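Speaker notes: Clearing and caring for a wooden work surface
September 19, 2020
By the workshop desk, Litstead
Last updated: September 19

Open with the scope. The talk covers wooden tabletops in shared rooms, the things left lying on them, and the order in which to clear, clean and reload them. It does not cover stripping or refinishing. Time allowed is 20 minutes, with questions held to the end.

First point: surface condition. A wooden top shows wear along the grain before it shows it across. Check under a low lamp, moving the lamp and keeping the head still. Glare is useful here. A dull patch inside a bright area is usually residue, and residue comes off with a damp cloth. A scratch stays visible after the cloth has passed. Ask the audience to hold the two apart, as most refinishing requests we receive at Litstead are for residue.

Second point: flat, dark items. Pads, folders and cushions are the most common long-term occupants of a table. They trap grit underneath and they shade the wood, so the finish ages unevenly. Lift them straight up. Do not slide them. If the item has a soft matte face, brush it separately and away from the table.
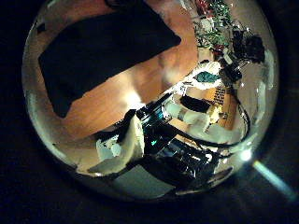 Third point: cables. A cable in a wide arc takes more room than the equipment it serves, and it drags small items with it when pulled. Unplug at the wall end first, then coil from the equipment end. Coils go in the Jandwood tray. A tight coil fails at the connector — keep the loop wider than a hand.

Fourth point: slatted and gridded pieces. Wood in thin bars collects dust on the upper edges and inside the corners. Use a dry brush, then a barely damp cloth, then the dry brush again. Groltex cloths are acceptable if the lint has been washed out. Do not soak. End grain at the joints takes up water faster than the faces do.

Fifth point: loading the table again. Use 3 zones: working area, standing equipment, small items. Leave the working area clear to the front edge. Small rounded items go in a shallow dish so they cannot roll under heavier ones.

Reference figures for the slide: the Moulin room inventory lists 2464 items, and 80 of those are kept on tables. The inventory was last revised in April. If asked, the count includes cables but excludes consumables.

Handout goes out after the third point. Check that the lamp is plugged in before starting — the outlet by the door is switched.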